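The rule sheet at Ketdale fits on one page, and Coralie Cartwright wants to keep it that way. It went up beside the Kirkside test room on 23 January 2020, after a long argument over what counts as a fair pick.

An operator sets out the items, steps back behind the floor line and calls "clear" before the arm is powered. A pick counts when the item leaves the table and stays held. Soft produce gets a lower force limit than anything hard, and the limit is written in the log before the run.

"People used to change it halfway through and forget," Cartwright said. "Then you had a page of numbers and couldn't compare any of them."

Each layout is tried 14 times. If 2 picks in a row bruise the item, the run stops and the limit is reviewed.

Food on the white table at Kirkside, with the gripper fingers open.

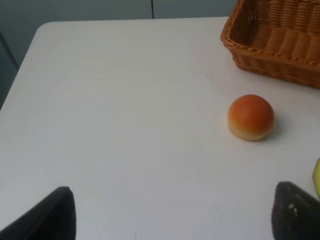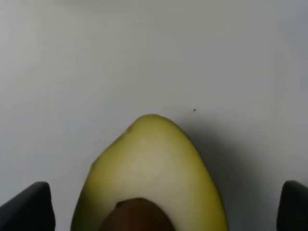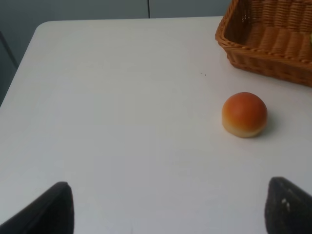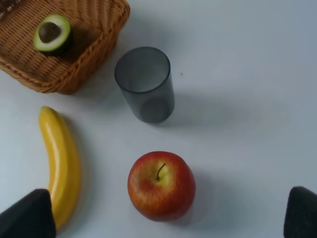
Lizeth Cárdenas, who wrote the cleaning section, is less happy with it. It asks for the fingers to be wiped between layouts but doesn't name a cleaner, and two sites have picked different ones. She has asked for a single product and a minimum contact time.

Montoya, which supplies the site's produce, has its own handling code and will compare the two in March. Until then the Ketdale sheet applies, and where the two disagree the lower force limit is used.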